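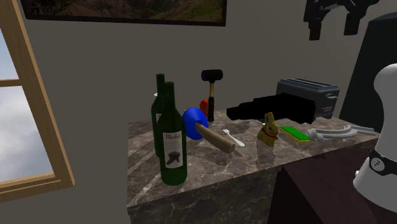 Figure 1. Green glass bottles, one with a label reading "Merlot".

Glass Returns in Student Halls
Project report by Hae-won Na, 27 Jul 2023

1. Purpose
The project examined whether residents of Wijaya Hall would return empty bottles to a shared collection point instead of placing them in general waste.

2. Method
A questionnaire was sent to 60 residents, of whom 44 replied. Bottles left at the collection point were counted each week until the end of term.

3. Findings
The total for the term was 2,041 bottles. Of those who replied, 40 said they would use the point again. Distance from the kitchen was the most common complaint — chiefly from the upper floors.

4. Further work
A second collection point will be tested at Hakari House in August.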